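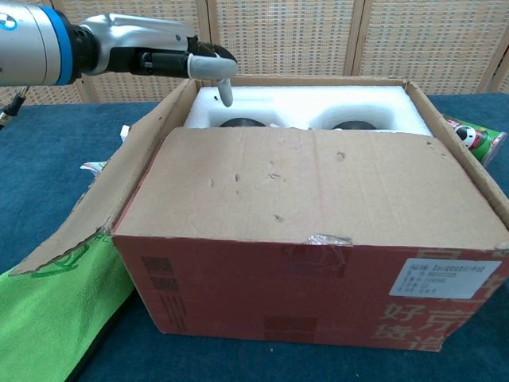

## 3장. 첫 약속 잡기

프로필을 다 채우고 대화 상대도 생겼다면 이제 Lolel에서 가장 재미있는 부분으로 넘어갈 차례입니다! 이 장에서는 '약속' 탭을 켜고, 만날 수 있는 시간을 등록하고, 상대에게 제안을 보내는 방법을 다룹니다. 프로필 사진이나 소개글을 바꾸려면 앞 장으로 돌아가세요.

약속 탭은 서로 관심을 표시한 상대와의 대화방에서만 열립니다. 한쪽만 관심을 표시한 상태에서는 탭이 회색으로 보이고 눌러도 반응이 없습니다.

### 약속 탭 켜기

1. 화면 오른쪽 아래의 **내 정보**를 누릅니다.
2. **대화 및 약속**으로 들어가 **약속 탭 사용**을 켭니다.
3. 달력 접근 권한을 묻는 창이 뜨면 **허용** 또는 **나중에**를 고릅니다.
4. 대화방으로 돌아가 위쪽에 작은 달력 그림이 생겼는지 확인합니다.

달력 그림이 바로 나타나지 않을 때는 대화방을 나갔다가 다시 들어가면 됩니다. 그래도 없으면 앱을 완전히 종료하고 다시 실행하세요.

> **참고:** 달력 권한을 허용해도 상대에게는 일정 제목이나 장소가 전달되지 않습니다. 앱은 비어 있는 시간대만 읽고, 그마저도 직접 고르기 전에는 보내지 않습니다. 권한 없이 손으로 시간을 입력해도 모든 기능을 똑같이 쓸 수 있어요.

### 가능한 시간 등록하기

한 번 등록해 두면 여러 대화방에서 같이 쓸 수 있어서 정말 편합니다. 처음 한 번만 시간을 들여 보세요.

1. 약속 탭에서 **내 시간표**를 누릅니다.
2. 만날 수 있는 날짜를 길게 누른 채 원하는 시간대까지 손가락을 끌어 색을 채웁니다.
3. 매주 되풀이되는 시간이면 **반복**을 켭니다. 반복 일정은 보라색, 한 번뿐인 일정은 초록색으로 표시됩니다.
4. 시간대마다 **짧은 만남** 또는 **긴 만남**을 고릅니다. 고르지 않으면 짧은 만남으로 저장됩니다.
5. **저장**을 누릅니다.

시간표에는 시간대를 17개까지 넣을 수 있습니다. 한도가 차면 저장 버튼 위에 안내 문구가 뜨니, 지난 시간대를 왼쪽으로 밀어 지운 다음 다시 저장하세요. 반복 일정은 몇 주 동안 이어지든 하나로 셉니다.

12월처럼 모임이 몰리는 달에는 반복을 잠시 꺼 두는 편이 좋습니다. **내 시간표 > 반복 > 쉬는 기간**에서 시작일과 종료일만 정하면 되고, 기간이 끝나면 알아서 원래대로 돌아옵니다. 송년회가 있는 저녁에 약속이 겹쳐 들어오는 일을 막을 수 있습니다.

> **주의:** 해외에 있는 동안 시간표를 고치면 현재 머무는 곳의 시간대로 저장됩니다. 돌아와서 쓸 시간표라면 먼저 **시간대 고정**을 켜세요.

### 만날 지역 정하기

1. 약속 탭에서 **지역**을 누릅니다.
2. 지도를 움직여 만나기 편한 동네를 화면 가운데에 놓습니다.
3. 두 손가락으로 원의 크기를 조절합니다.
4. **이 지역으로 정하기**를 누릅니다.

지역은 3곳까지 저장할 수 있습니다. 회사 근처, 집에서 갈아타지 않고 갈 수 있는 동네, 주말에 자주 가는 동네처럼 나누어 두면 제안할 때 고르기가 한결 쉬워요. 두 사람의 원이 겹치면 그 부분이 노랗게 칠해지는데, 이 화면을 처음 보면 꽤 설렙니다!

겹치는 곳이 없으면 앱이 중간 지점을 추천합니다. 추천 지점은 대중교통 기준이고 주차장 유무는 따지지 않으니, 차로 움직이신다면 따로 알아보셔야 합니다.

> **주의:** 원의 중심을 집 주소에 정확히 맞추지 마세요. 상대 화면에는 원만 보이지만, 원이 아주 작으면 사는 곳을 짐작할 수 있습니다. 가까운 역이나 큰길 쪽으로 중심을 옮기세요.

### 제안 보내기

1. 대화방의 달력 그림을 누르고 **새 제안**을 고릅니다.
2. 내 시간표에서 시간대를 하나 이상 선택합니다. 두세 개를 골라 보내면 상대가 답하기 편합니다.
3. 지역을 선택합니다.
4. 만나서 하고 싶은 일을 고릅니다. 차 마시기, 산책, 전시, 식사가 준비되어 있고 **직접 쓰기**도 됩니다.
5. 한마디를 적습니다. 공백을 포함해 70자까지 들어갑니다.
6. **미리보기**에서 날짜와 오전·오후를 다시 확인한 뒤 **보내기**를 누릅니다.

한마디 칸은 비워 두어도 보낼 수 있지만 꼭 한번 써 보세요. 대화에서 나온 이야기를 살짝 꺼내는 정도면 충분합니다. 설명서를 다듬으면서 저희끼리 시험 제안을 주고받았는데, Nanami Kikuchi가 쓴 "지난번에 말한 만두집, 이번엔 줄이 짧기를 빌면서!"가 제일 인기였습니다.

보낸 제안은 66시간 동안 유효합니다. 그 안에 답이 없으면 조용히 사라지고, 상대에게 독촉 알림이 가지는 않습니다. 같은 상대에게 새 제안을 보내려면 앞의 제안이 만료되거나 취소된 상태여야 합니다.

### 받은 제안에 답하기

제안을 받으면 대화방에 카드가 뜹니다. 카드에서 할 수 있는 일은 다음과 같습니다.

- **좋아요:** 시간대를 하나 고르면 약속이 확정되고 두 사람의 약속 목록에 올라갑니다.
- **다른 시간은 어때요:** 내 시간표가 열립니다. 지역과 할 일은 그대로 두고 시간만 바꾸어 되돌려 보냅니다.
- **이번엔 어려워요:** 제안을 거절합니다. 대화방은 그대로 남습니다.

> **참고:** 거절할 때 이유를 적는 칸은 일부러 넣지 않았습니다. 덧붙이고 싶은 말이 있으면 대화방에 편하게 쓰시면 됩니다.

### 약속을 바꾸거나 취소할 때

1. **약속 목록**에서 해당 약속을 누릅니다.
2. **변경** 또는 **취소**를 고릅니다.
3. 변경이면 새 시간을 골라 보내고, 상대가 수락할 때까지 기다립니다. 수락 전까지는 원래 약속이 유효합니다.
4. 취소이면 확인 창에서 **취소하기**를 한 번 더 누릅니다. 상대에게 바로 알림이 갑니다.

약속 당일에는 변경 버튼이 사라지고 취소만 남습니다. 조금 늦을 것 같다면 약속 카드의 **늦어요** 버튼을 쓰세요. 예상 도착 시각을 골라 한 번에 보낼 수 있습니다.

### 만나기 전에 켜 둘 것

**안심 연락처**는 처음 만나는 날에 꼭 켜 두시길 권합니다.

1. **내 정보 > 안전 > 안심 연락처**로 들어갑니다.
2. 믿을 수 있는 사람의 전화번호를 입력하고 **확인 문자 보내기**를 누릅니다.
3. 받은 사람이 문자에 있는 링크를 누르면 등록이 끝납니다.
4. 약속 카드에서 **안심 연락처에 알리기**를 켭니다.

등록된 사람에게는 약속 시각과 동네 이름만 전달됩니다. 상대방의 이름과 사진, 대화 내용은 전달되지 않습니다.

> **주의:** 첫 만남은 사람이 많은 장소에서 하고, 돌아가는 교통편은 각자 마련하세요. 만나기 전에 돈이나 상품권을 부탁받았다면 답하지 말고 대화방 오른쪽 위의 **신고**를 누르세요.

### 잘 안 될 때

**제안 버튼이 눌리지 않습니다.** 시간표나 지역 가운데 하나가 비어 있는지 살펴보세요. 앞서 보낸 제안이 남아 있을 때도 버튼이 잠깁니다.

**알림이 오지 않습니다.** 휴대전화 설정에서 Lolel 알림을 켠 다음, 앱의 **대화 및 약속 > 알림**에서 약속 항목도 켜세요. 두 곳이 모두 켜져 있어야 합니다.

**확정된 약속이 휴대전화 달력에 없습니다.** 달력 권한을 나중에 허용했다면 이전 약속은 자동으로 넘어가지 않습니다. 약속 카드 아래의 **달력에 추가**를 눌러 주세요.

만남 뒤에 남기는 메모와 다음 약속 이어 잡기는 4장에서 설명합니다.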